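Game day snacks and the living room: what works at my house

I host for football and most of the basketball tournament, and my living room seats fewer people than show up. Over the years I've picked up a few habits that save the carpet (and my mood at halftime!).

Chili goes in the slow cooker on low before the pregame show, lid on, and I leave it alone. Every peek costs you heat. If it's thin by kickoff, mash a scoop of the beans against the side and stir them back in.

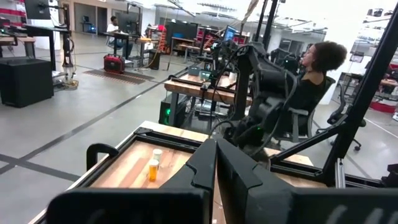
Dips are where people make the mess. I used to put out one giant bowl of salsa and everybody dripped their way back to the couch, so now I spoon it into little cups and let folks carry their own. A short white cup and a see-through orange one, close together on a wooden tray, is plenty for one person: salsa in one, queso in the other. Damp paper towel under the cups if your tray is slick.

Wings I bake on a rack. Pat them dry first, really dry, then a spoonful of baking powder and salt.
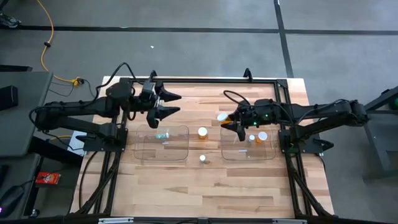

Sauce them at the last minute or the skin goes soft while you're yelling at a replay. I keep the sauce warm in a small pan at the back of the stove.

For jerseys, cold water on a wing sauce stain, from the back side of the fabric, then dish soap. Never the dryer until it's gone. My old Larnach jersey still has a June cookout on it.

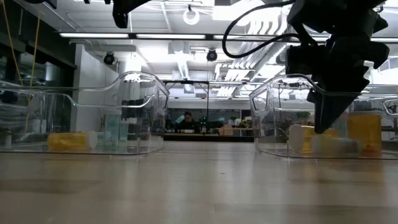
Wash them inside out, too, or the numbers crack. And set out a second trash can, way over by the door!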